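About Ercombe: The Two-Arm Cell
How we set it up and how we look after it

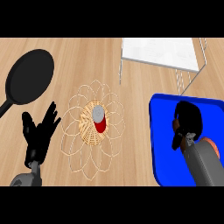 Tabletop layout in simulation: the right hand over the blue tray, the left hand open beside the pan.

Ercombe sets up and maintains two-arm tabletop cells for customers who want a machine that can handle ordinary household and kitchen goods. We do not design arms or hands. We buy them, mount them, calibrate them, and keep them within tolerance for as long as the customer runs them. Every cell we put on a customer's floor has a matching simulated cell on our side, and the two are kept in step.

The company is run by Ravinder Zacharias, who handles mechanical work and site visits, and İlker Baysal, who is responsible for the simulated cells and the calibration software. Our workshop is in the Laskowska building, on the ground floor, with loading access from the yard.

What the simulated cell is for

A simulated cell is built before the hardware is bolted down. It holds the table, both arms, both hands, and a set of objects placed the way the customer expects to use them. Typical layouts include a tray, a basket, a rack and a pan, as these differ in height and in the kind of edge they present to the fingers. A wicker basket with an open rim is a hard case for contact settings. A flat tray with raised walls is an easy one, until the forearm has to come in low over the near wall.

We use the simulated cell to check four things:

Reach. Each hand must get to every marked point on the table with the wrist inside its working range.
Clearance. The forearm housing must pass over trays and rims without touching them. The minimum we accept is 30 mm.
Hand posture. Open and curled positions are compared with the joint values reported by the real hand.
Camera view. The view from above must cover the working area. Objects at the sides may be cropped if the customer agrees to it in writing.

A layout that fails on clearance goes back for a new table position before anything else is changed. Raising the arm base is the last resort. It alters the reach table and every check has to be run again.

Setting up a cell

Setup on site takes 2 working days when the floor is level and power is in place. The order of work is fixed.

The table goes in first and is shimmed until it is flat. The arm bases are then bolted and torqued, left before right. Hands are fitted with the arms unpowered. The wrist joint is seated by hand, turned against its stop, and only then tightened. A wrist tightened off its stop will run for weeks with a small angle error, and that error is easily mistaken for a software fault. We have made this mistake ourselves, on the first Brillisell cell, and the seating check was added to the sheet afterward.

Once the hands are on, each arm is moved through 6 reference poses. Joint values are logged and loaded into the simulated cell. If the rendered fingertips and the measured fingertips disagree by more than the agreed limit, the arm is re-zeroed and the poses are repeated. Camera calibration follows. The camera bracket is pinned as well as clamped, and the clamp screws are marked with paint so that any movement shows at a glance.

The complete setup sheet has 83 lines. The customer keeps a signed copy and so do we.

Routine care

Most of the work after setup is plain maintenance. Customers do the weekly items themselves after a half-day of instruction:

Wipe the finger surfaces with a dry lint-free cloth. No solvent.
Open and close each hand fully, one digit at a time, and listen for rubbing.
Check the paint marks on the camera bracket.
Look along the forearm casing seam for gaps or lifted edges.
Run the reference poses and save the log.

We read the logs remotely. A slow drift in one finger joint usually means a tendon is stretching. A sudden step usually means a knock. For drift we send a re-tension kit and talk the operator through it. For a step we ask that the arm be stopped until the wrist has been checked - a hand that has been hit hard enough to shift its zero may also have a cracked mounting ring.

Repairs

Hands come back to the workshop for repair. Arms are repaired in place wherever possible. We keep spare hands on the shelf, left and right, and ship one on the day a fault is confirmed. The replacement arrives with its own joint file, and the simulated cell is updated before the operator powers up. Old joint files are archived and never reused, even when the same hand goes back to the same arm.

After any repair, the hand is closed around a set of test objects: a can, a rounded block and a thin-rimmed bowl. Grip results go into the cell record with the name of the technician who signed for them.

Cell records

Records are kept in Woken, our in-house logbook. Each entry lists the part, the torque values, the joint file number and the software version. Customers have read access to their own cells and may export the full history at any time. Records are retained for the life of the cell.

Contact

Service requests should include the cell number and the latest pose log. Requests without a log are accepted, but the first reply will ask for one. Workshop visits are by appointment through the service desk.

Page last revised Nov 22, 2025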